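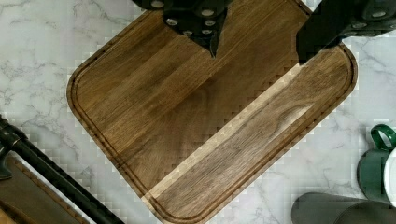 Photo: Orard Kitchen Manipulation Program / Stokham Institute

Opinion

The Case for Recording Fewer, Better Examples

By Griet Boersma

September 1, 2020

Public funding for robot learning has begun to flow toward a single measure of progress, the number of recorded examples. Grant applications state it on the first page. Annual reports place it in a chart. The assumption is that a machine which learns by example will learn more when it is given more of them, and that an institution which has collected twice as many has done twice the work. I have served the Stokham Institute as head of research policy through two funding cycles, and I believe this measure should be retired before it does further harm.

The Orard program, which the Institute supports, gathers examples of ordinary kitchen tasks. A person guides the arm through a task such as picking up a mug or moving a board, and the recording is stored with a written instruction. At the close of the last period the program held 1,410 recordings. On review, 397 of these were judged fit for training without correction. The remainder were not worthless, but many repeated one another so closely that a reader of the files could not have told them apart, and others carried an instruction that did not match what the arm had done.

The figure of 397 was received in some quarters as an embarrassment. I regard it as the most useful number the program has produced. It was reached by people who watched the recordings from beginning to end, and who had the authority to set a recording aside. Few programs in receipt of public money can say the same of any figure they publish.

The pressure to count does not come from the people at the bench. Dorota Wilczyńska, who supervises collection at Orard, argued in a memorandum last year that daily targets were shaping the material in ways the targets were never meant to shape it. Operators who must reach a quota choose the tasks they can finish. They return each object to the spot from which it was taken, so that the next attempt may begin at once. They avoid the awkward reach, the object standing behind another object, and the surface that ends sooner than expected. A learning system trained on such material becomes skilled at a kitchen in which no one lives.

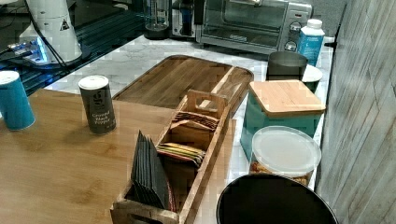 Variety in the surroundings is the first thing a quota removes, and it is the quality that funders ought to ask for by name. It costs time. Each change to a counter must be written down, the arm must be brought back to a safe starting position, and the operator must think again about how to approach the task. Yet homes are crowded, and the difficulty lies in the crowding. A clear plastic snack container set directly in front of a square canister with a bamboo lid asks more of a system than either object would alone: one must be reached past, the other has sides that can be seen through, and an instruction to bring "the container" might fairly mean both. The program at Orard now requires that the arrangement be altered after every 10 recordings. I would have the interval shortened, and I would have the funder pay for the hours.

There is a serious argument on the other side. Nikola Nowakowski of the Marciniak laboratory has maintained for some years that large collections correct themselves, that errors in single recordings are drowned out by the mass, and that careful review is a luxury of small programs which will vanish as the field grows. He is right that no group can watch everything forever. He is also right that some reviewers confuse tidiness with quality, and throw out the fumbled grasp and the second attempt, from which a system may learn a great deal about recovery. I have seen good material lost in this way.

His argument holds, however, only where the errors are scattered. Those produced by a quota are not scattered. They lean in one direction, toward the easy task and the familiar position, and a larger collection made under the same conditions leans further in the same direction. Adding to it makes the fault harder to find.

A second objection concerns fairness among institutions. Mesfin Gebreyes, writing for the Havus working group, has warned that standards of review favor those who can afford reviewers. This deserves a better reply than it has usually been given. If review is made a condition of funding, then it must be a funded activity, with its own line in the budget and its own staff, and smaller institutions must be able to draw on reviewers from larger ones. The Institute has offered to share its written guidelines with any program that requests them. I acknowledge that guidelines do not pay salaries.

What, then, should a funder request? I would begin with a plain account of how the examples were gathered: who guided the arm, under what instructions, for how long at a stretch, and with what freedom to stop. I would ask how often the surroundings were changed and who decided upon the change. I would ask what share of the recordings was watched in full by someone other than the operator. Finally, I would ask to see a portion of what was rejected, together with the reasons. The rejected material says a good deal about the standards of a program – more, in my experience, than the selected samples that accompany most reports.

None of this would prevent a program from growing. Radosław Olszewski, who oversees the Institute's data archive, expects the Orard collection to increase steadily under the present rules, though at a slower pace than was promised in the original application. The Institute has informed its funders of the slower pace and has asked that the target be withdrawn. A decision is expected before the end of September, and the program will continue its review of the earlier recordings in the meantime.

Griet Boersma is head of research policy at the Stokham Institute. The views expressed are her own.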